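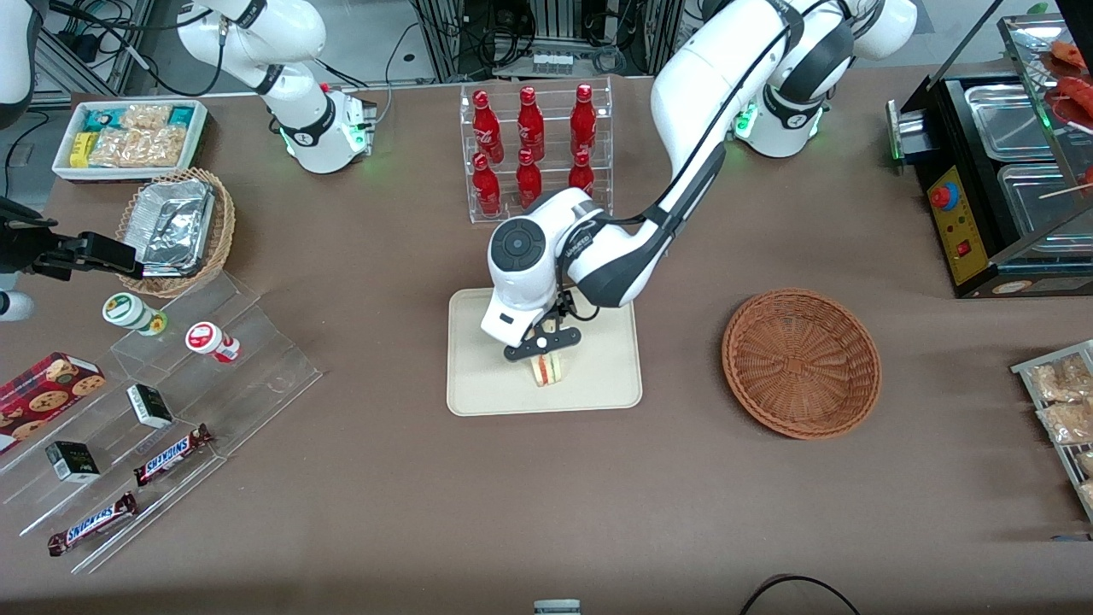

Last updated: 5/17/24

Print this article | E-mail this article

Give me a snack table over a sit-down dinner any day! A sandwich cut into triangles, pale bread with thin layers of pink and green, is one of the happiest things you can put on a tray - and it tastes better eaten standing up.

Anong Boonchu has been setting out tables like this in Andville for 11 years, and she is firm about the bread. Soft, a day old at most, buttered right out to the corners. The filling stays thin so you can pick up a triangle in one hand and keep talking.

Her other love is the tiered rack. Put your bottles on two levels and the back row stands up proud, so people can find a drink without reaching over everyone's lunch. Red glass looks wonderful in a clear rack, too.

Then come the baskets. Wicker, always (she got her first one at a market in Sriwong and still uses it), and she likes to leave one empty near the sandwich tray until the rolls are ready. I went home and dug mine out of the closet that same night.

We use cookies to improve your visit. By continuing to browse you accept our cookie policy.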